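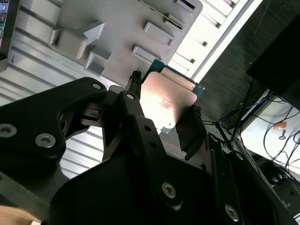

Last changed: February, by R. Mudgway (fixed the numbering in section 3)

3. Can it do the bench job yet?

Okay, so now to the chore itself. When Ebony Trevaskis and I started the Selerstead work we kept getting asked when the thing would fold towels, and I kept saying I'd be happy if it could put a chip in a tray. People laugh at that. But picking up a small flat part and setting it down in a pocket is a job a new hire learns before lunch, and it's a fair test of where these machines are, on the shop floor and (I'd argue) in the kitchen too. A chip going into a slot is not so far from a plate going into a dish rack, except the rack forgives you.

Figure 3. A processor chip held by the two-finger gripper, with the gray plastic fixture tray behind it. Wrist camera view.

We ran the job 300 times at the Utomholm bench, always with the same instructions and the same person on the stop button (me, mostly, with a sandwich). I scored a run as good if the part ended up flat in its pocket and I hadn't touched anything. Ebony scored the same runs from the recordings without seeing my sheet, and we disagreed on 12 of them. Nearly all of those were parts that looked flat to me from my chair and didn't look flat to her from the wrist view. We went with her call each time, so the numbers in the next section are a little meaner than the ones I gave in my talk at Restcombe!

The grasp was the easy half. I'd expected the opposite, and I'd written most of a paragraph on slipping before I had to throw it out. Once the fingers closed on the two side edges, the part usually stayed put. What hurt us was tilt. If the fingers close a hair unevenly the chip comes up at an angle, and then the arm has to work out that angle from a shiny metal lid with a big patch of glare sitting on it. You and I would just turn our heads a bit, or feel for the edge with a thumb. The policy has one wrist camera and no thumb.

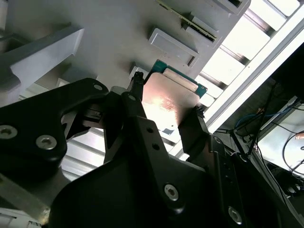 We tried the obvious thing and moved the bench lamp. It helped for a while and then stopped helping, which annoyed me for most of an afternoon until Ebony pointed out that the glare hadn't gone away, it had only moved to a spot the policy hadn't seen in training. So we put the lamp back and collected more demonstrations with it shifted around on purpose. I still think that's the cheap answer (the Ljungberg thesis makes a decent case for a touch sensor in the fingertip, see section 5) but it was the answer we could afford.

How does it compare with a person? Badly on speed. I timed myself at 3 seconds a part, not hurrying, and the robot took 17 on a good run. On a bad run it hovers over the pocket and makes tiny corrections until I lose patience and hit stop, and I counted those as failures even though a kinder judge might have let them finish. I don't mind slow so much. A slow machine that seats every part could run through the night, and plenty of small shops would take that deal. Ours isn't there yet, and I wouldn't leave it alone with a tray of parts I had to pay for.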